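Section 7: Setting up the plate routine (Grevitbridge kit, Sondmont edition)

The Grevitbridge sales sheet says plate handling works "out of the box." Plan on an afternoon.

1. Put the wire stand on the table within easy reach of the arm. Gimoleck rates the reach generously. Stay well inside it.

2. Load the Matei profile and pick routine 19. Ignore the one marked "Quick."

3. Set finger force to 30. The factory value is higher, and we see no good argument for it.

4. Run the approach at low speed with the plate held by its rim.

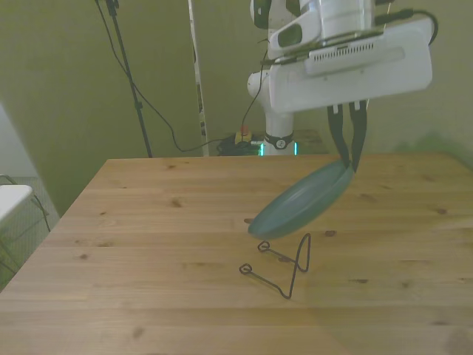
Zulmira Sequeira wrote in after the last edition: I left the force at the factory setting for a month and never chipped a plate. What cost me time was the stand height, so please tell people to measure it first.

Fair enough on the height. Measure the stand and enter it before step 4. We still don't trust the factory force with thin china.

CAUTION: Keep hands off the table while the routine runs. The brochure calls the fingers "gentle." Don't test that.

5. Set the release to "slow open." The default lets go all at once. 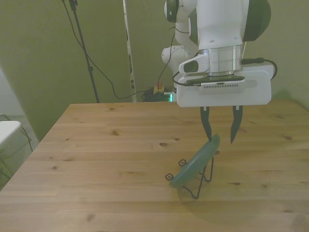 6. Check for error 316 on the panel. It means the arm isn't sure it has let go. Clear it by hand and repeat step 5.

NOTE: Auto-tune claims to handle steps 3 to 5 for you. Save your own values before you try it. It overwrites them without asking.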